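Old workstation, green board, so many memory slots!

brotley_bench
Side panel is off and I love this thing already. Long black slots in two banks, finned heatsink, plenty of room for expansion cards. I want to fill it with RAM and make it my home file server. Where would you start? 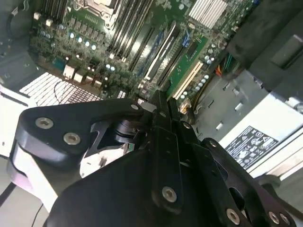
Jargate
Start with the manual for the board. Those older dual-bank layouts can be fussy about which slots get filled first, and mixed sticks will drive you nuts.

soylu389
Great project! I'd do fans before memory though. Mine ran for 30 days straight once I swapped the front one - so quiet now.

Jargate
Fans are cheap, sure, but he asked about RAM. Buy a matched set and be done.

rekico
Disagree with both. Put the 20 bucks into a new coin battery and fresh thermal paste, then see if it even boots.

brotley_bench
Ok battery and paste first, that's fair. I'm still getting the RAM this week, I can't help it!

soylu389
Ha, do it. Post your memory test when it's done - and blow out that heatsink before you close it up.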